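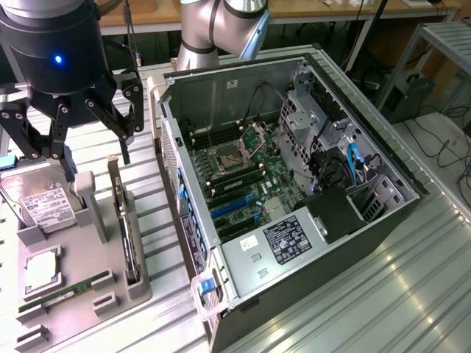 Chapter 7

When the Arm Does What It Was Told

In November, a two-armed assembly cell at the Trirkholm repair shop bent the pins of a CPU socket. The job was a common one. A desktop computer lay on its side with the cover off, and the cell was to place a processor, a memory module, an expansion card and a hard drive, each taken from its own holder in a tray beside the case. The cell had finished this job many times without trouble. On the run in question, the gripper carried the processor to the socket, lowered it, met resistance, and kept pushing for a little under a second before the controller stopped the arm.

No one was hurt. The processor survived. The motherboard had to be replaced, and the cell stood idle for two shifts while the staff looked for the cause.

The first suspect was the gripper. Its fingertips were checked for wear and found to be within limits. The second was the force limit, which had been set at 100 newtons when the cell was installed and never changed. That figure is reasonable for pressing a memory module into its slot. It is far too high for a processor, which should drop into an open socket under little more than its own weight. The force limit explained why the damage was bad. It did not explain why the processor was in the wrong place to begin with.

The answer came from the log. The cell had completed 1,997 cycles since its last calibration. Over that time one clamp holding the parts tray had worked loose, and the tray could now turn slightly when a part was pulled from it. The gripper closed on the processor where the program said it would be, but the processor sat at a small angle in the fingers. At the socket, one corner came down outside the frame.

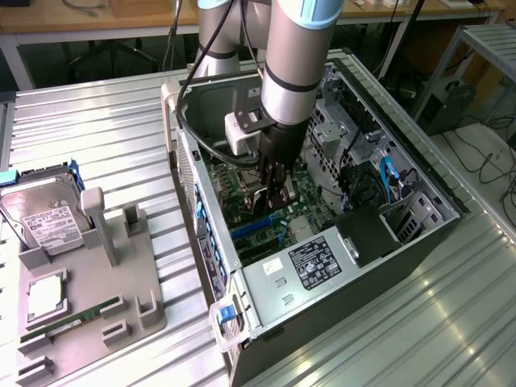

A person doing the same work would have felt the corner catch and lifted the part away. The arm had a way to sense force, but its program treated all contact below the limit as normal. Nothing in the cell had failed in the usual sense of the word. Every motor turned as commanded, every sensor reported correctly, and the controller stopped the arm at exactly the value it had been given.

Faults of this kind are called setup faults in this book. They are harder to find than broken parts, and they tend to come back. At Trirkholm the clamp was tightened the same afternoon, and the shop went back to work. It loosened again 17 shifts later. This time a technician caught it during a routine check, and the clamp was replaced with a pinned mount.

Two changes were made to the program as well. Each part was given its own force limit, and the arm was made to pause above the socket while a camera checked the angle of the processor. The pause added time to every cycle, and the production office objected to it. We will come back to that argument in Section 7.4, where the cost of a check is weighed against the cost of a stop.

Terms Used in This Chapter

Fault: a condition that can cause a machine to do its job wrongly. The loose clamp was a fault even on the days when no part was damaged.

Failure: the event in which the job is done wrongly.

Protective stop: a stop started by the controller when a limit is passed. It protects people and equipment only as well as the limit was chosen.

Drift: a slow change in position, force or timing that no single cycle will show.

What This Chapter Covers

Section 7.1 follows the Trirkholm case from the first log entry to the final repair. Section 7.2 deals with force limits and how to set them part by part. Section 7.3 looks at a different sort of event, at the Perner packaging plant, where a worker reached into a cell during a protective stop and the arm restarted. The worker's wrist was bruised. The guard had been open the whole time — its switch had been bridged during maintenance and left that way. Section 7.4 covers inspection schedules, using records from the Tautahi line.

Before reading on, review the lockout steps in Chapter 3. The exercises at the end of Section 7.3 assume you can carry them out in order without looking them up.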